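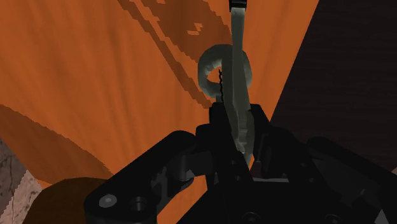 Gülizar Altıntaş wrote in to say that her drawer of hand tools has been "sorted" four times and she still opens cans of paint with a butter knife. She would like a method that survives contact with a family. Fair enough.

How to sort a tool drawer so it stays sorted

Set aside an evening. You will think it takes twenty minutes, and you will be wrong in a way that involves dinner.

1. Empty the whole drawer onto an old sheet. All of it, including the gray fluff and the key to a house you moved out of.

2. Make piles by job. Turning, cutting, gripping, measuring. Sorting by size looks lovely and helps only people who need something six inches long, never mind what.

3. Deal with the duplicates. I found 6 tape measures in mine. Keep the two you trust and put the others where you usually go looking for one.

4. Wipe everything down with a dry rag. Rust gets a little steel wool and a drop of oil – a drop, unless you want every screwdriver to leave your hand at speed.

5. Measure the inside of the drawer before buying dividers. Mine is 351 mm wide and the first set I bought was 285, so there was a canyon down one side where pencils went to retire. Cut strips of thin board if nothing fits.

6. Put the things you use weekly at the front. The fancy socket set can live at the back and be admired in December.

7. Label the sections. Masking tape and a marker will do. Arvid Holmgren tells me labels are fussy, and he has been borrowing my pliers for years.

Anything without a pile goes in one small box with a lid. When the lid won't close, go through the box. Do not get a bigger box. I have a bigger box, and it is now in the hall.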